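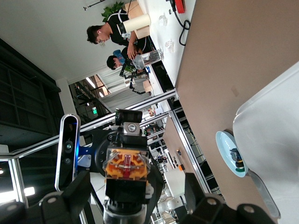 *A light blue plate with a white rim, on the table.*

# Statement on the Closing of the Night Ferry

*Issued by the Pundale Harbour Office, April 2021*

The Harbour Office wishes to set out, for the information of residents on both banks, the events leading to the closing of the night ferry between Pundale and Jundden.

The service was established under the old charter, which required that a boat should cross after dark whenever the lamp was lit on the far side. The charter did not say who was to light the lamp. For many years this caused no difficulty. A passenger at Jundden would climb the steps, light the lamp and wait, and the ferryman would cross to collect him. The fare was paid into a tin box and entered in the book the following morning.

The Jundden landing was given up in November, when the last household moved inland to Mthembu. The Office ordered the steps to be closed and the lamp to be emptied of oil. Both orders were carried out, and receipts for the work were filed.

The lamp was lit the same night.

The ferryman, in accordance with his duties, crossed. He reported that the landing was bare and the gate locked, and that he had waited the 14 minutes laid down in the rules before returning. He reported further that the boat had been lower in the water on the way back. He was reminded that the report form had no space for remarks of this kind.

On the next morning the tin box was found to contain one fare, in coins of the correct amount. It was entered in the book.

The lamp was lit on each of the 20 nights that followed. The Office wrote to Jarkico, the firm holding the contract for lamps and buoys, asking that the lamp be taken down. Jarkico replied that its men had done so on the second day and that it was now in their store, wrapped in sacking. The firm enclosed its bill. An officer was sent to inspect the store and confirmed that the lamp was there. He noted that the glass was warm.

It was then proposed that the ferryman should simply not cross. He was called to the Office and the proposal was read to him. He asked whether the charter had been changed. He was told that it had not, and that a change would take until the following year. He said that in that case he would go on crossing, and he asked for a new rope, the old one having worn through at the Jundden end. The rope was granted.

The Office then considered the matter of the passengers. If some 300 persons had been carried to Pundale, as the book by this time suggested, they must be somewhere in the town. Enquiries were made at the boarding houses, the school and the market. No stranger had been seen. Several residents did mention that their houses had seemed less quiet through the winter, and that they had not minded. One woman had begun to lay a second place at supper - she could not say for whom - and had found that she slept better. The Office thanked her and took no further action.

The thousandth fare would have brought the ferry under a different part of the charter, by which any service carrying 1,000 persons in one season must be given a larger boat. No larger boat was available. The Office was preparing a letter on this point when the ferryman came in, before opening hours, and put his key on the counter.

He stated that the lamp had been lit as usual and that he had crossed as usual. The boat had not been lower in the water on the return. He had looked back from the middle of the river and the lamp was out. In the tin box there was no fare, only the old key to the Jundden gate, which had been missing from the Office since before his time.

The key has been entered in the book under sundries.

The night ferry is accordingly closed. Residents who wish to cross after dark should use the road bridge at Mthembu. The ferryman has been kept on in the day service at his former rate of pay, and has asked that his boat be left at the steps overnight with its rope untied - a request to which the Office has agreed.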